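생활기록 > 집 점검 > 겨울맞이

12월 침실 안전 점검표, 올해도 해봤어요

멀티탭 하나 바꾸려다가 결국 방 전체를 뒤집었네요ㅎㅎ 작년에 쓰던 표에 메모만 덧붙였어요.

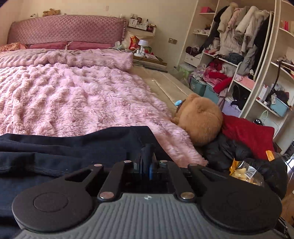 표는 그대로인데 항목 순서만 조금 바꿨어요. 전기 쪽부터 보는 게 저는 편하더라고요.

[완료] 전기장판 전선
Tarigan 제품인데 꺾인 자국 없음. 접어서 보관하지 말라길래 올해는 돌돌 말아뒀거든요, 확실히 깔끔해요!

[교체] 멀티탭
7년 넘게 쓴 거라 스위치가 헐거웠어요. Tustar 2구짜리로 바꿨고요(선이 생각보다 짧아서 좀 아쉬움).

[완료] 연기감지기
버튼 누르니까 소리 아주 쩌렁쩌렁... 저녁 8시에 누른 건 제 잘못입니다. 옆집 죄송해요.

[보류] 창문 잠금장치
왼쪽이 끝까지 안 돌아가요. 윤활제 뿌려보고 월요일에 다시 확인!

[완료] 옷장 고정 브래킷
나사 두 개 다 단단함. 흔들어도 꿈쩍 안 해요.

[주의] 커튼과 히터 간격
100cm는 띄우기로 정해놨는데 재보니 모자라서 히터를 문 쪽으로 옮겼어요. 동선이 좀 불편하지만 겨울만 참으려고요.

[미확인] 침대 다리 볼트
육각렌치를 못 찾았어요. 분명 서랍에 넣어뒀는데 어디 갔지.

다음엔 욕실 차례인데 환풍기가 벌써 무섭네요.

분류: 살림 메모 / 계절 점검

Zestusent 생활노트 | 문의는 방명록으로 | 무단 전재 금지 | 맨 위로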